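Section 4: Hanging the Fabric Panels

Welcome back! By now your Loline enclosure should be standing on its own four feet with the top rails snugged down, and you're ready for the part that makes it look like a proper little dark room. Give yourself a relaxed evening for this one, and shake the panels out the night before if you can, as they do come out of the bag with some stubborn creases.

1. Lay the ceiling panel over the top rails with the seam on the inside.

2. Run the two bracing cables corner to corner so they cross under the ceiling. Tighten each a little at a time, going back and forth between them, until they're taut.

3. Hang the back wall next, then the sides. Leave 5 inches of spare fabric at the bottom for now (you can tuck it under later).

4. Slide the tabletop in and clamp the back corners first.
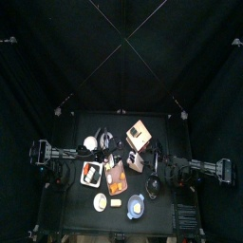 Fig. 4. Crossed cables under the ceiling fabric, with the black tabletop below.

Note: If your kit was packed at our Trurnstead shop before November, the cables are 70 inches long and you'll have a bit extra at each end. Coil it up and tie it off, and please don't trim it until you're sure you like the fit.

Caution: Keep lamps and heaters well away from the fabric. It's a lovely deep black, but it soaks up warmth quickly and it will scorch.

5. Go around once more and press every hook-and-loop strip down firmly with your thumb. If a wall still sags the next day, take up the slack at the top rail and leave the cables alone. Replacement panels are listed under part 336 in the back of this guide.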